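Search reports
Type and press Enter
2 min read

Murwood handling cell: equipment progress report
Fuseini Akpalu, Dec 12, 2025

Spending stands at 79 percent of the approved equipment budget. The bench work is running and the remaining purchases are listed further down. Two of them need a decision before the end of December.

The hand-held grippers from Nolico came in on one order with 36 spare finger pads. We have used 19 of the pads, more than planned, so I have moved the second pad order up.

Plush toy and oval tray task, handling bench.

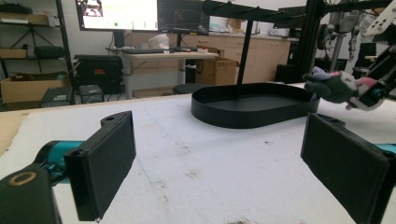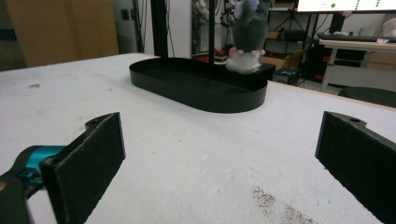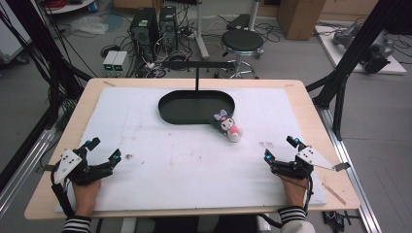
Still to buy:

Work surface. The white top marks easily and I would like to replace it with something that wipes clean. Deltex quoted two grades. The cheaper one is enough for us.

Second arm. Doucet has held its price but lead time is now 33 days. If we order this month it falls under the current budget. If we wait, it goes into next year's request.

Cable management. Small cost, no approval needed. I will place this order myself.

We do not need more monitors or computers and I have taken both lines out. That money covers the pads and most of the new surface.

Please confirm the arm and the surface. The service contract can wait for the next report.

Related reports
Murwood: floor space and power
Gripper quotes compared
Spare parts list, handling cell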